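Against the Shortened Lament

Most hymnals in use today print Psalm 88 in part or leave it out. Where it does appear, editors tend to stop before the final verse or attach a doxology that the psalm does not have. I think this is a mistake, and that congregations pay for it in ways that are hard to see from the front of the church.

The psalm ends in darkness. In Hebrew the last word is usually rendered that way, and no verse after it turns the speaker back toward praise. Other laments make the turn. Psalm 13 makes it in six verses. Psalm 22 takes longer but gets there. A reader who knows the form expects the turn in Psalm 88 and does not find it. The expectation is part of what the text does, and cutting the ending removes it.

My own parish in Iltbridge uses a songbook with 720 entries. I went through it last winter with a pencil and sorted the entries by theme, using the book's own index. Under "Praise" there were 186. Under "Lament" there were 20, and most of those resolve by the second stanza. The heading "Illness" sends the reader to "Healing," as though the first could be prayed only by way of the second.
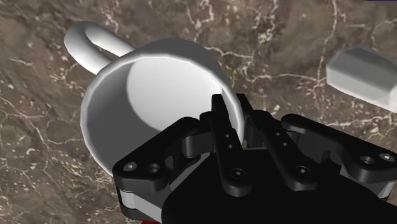
The usual defense is pastoral. People come to worship tired, the argument goes, and should not be sent home with an unresolved text. I take this seriously, but it assumes that everyone in the room is helped by resolution on the same schedule. A person in the third year of a chronic disease has sung the resolving stanza many times. If the service has no words for the state that person is in, the person either stays silent or says something untrue.

A second defense is theological. The resurrection has happened, so Christian prayer should sound like it. But Jesus prayed a lament from the cross, in the words of the psalmist, and the church has kept those words in the Gospel and reads them aloud every year. Hope in the New Testament is regularly described as waiting, and Paul says in Romans 8 that the creation groans while it waits. Groaning is a kind of prayer there, and the Spirit takes part in it.

There is also the matter of address. Psalm 88 speaks to God from the first line to the last. Even the accusation is in the second person — "you have put me in the lowest pit." A speaker who had given up would have stopped talking, or talked about God to someone else.

I would not ask for much. Psalm 51 is already read whole in Lent, and people manage its length and its severity. Psalm 88 is shorter. It could be read once in that season, complete, with a minute of silence after the last verse and no hymn placed there to repair it.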